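The Showroom at Porgate
Sep 27, 2022
By Gertraud Eberhard

Widmer sold office furniture on the ring road at Porgate, 21 desks on the floor and 100 more in the catalogue. In June a man came in wanting a coat stand for a waiting room.

He wanted it plain, and he wanted it to stay up when people hung wet coats on one side.

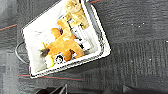
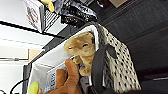

Jinlow said the heavy one would do, the one with the iron foot, and that the rest were only good for hats. Widmer had not known Jinlow was listening. He fetched the heavy one from the back and hung his own coat on it, then his scarf, then the customer's bag. It leaned a little and stopped.

"How much?" the man asked.

Widmer looked at the label, which gave only the stock number, 2941. He named a price. The man paid in cash and carried the stand out to his van with the coat still on it.

Jinlow went after him as far as the gate. Widmer stayed at the till and wrote out the receipt.

Print this page
E-mail this story

Recent stories
The Lurkton Order
A Chair for the Landing
Stocktaking, 2000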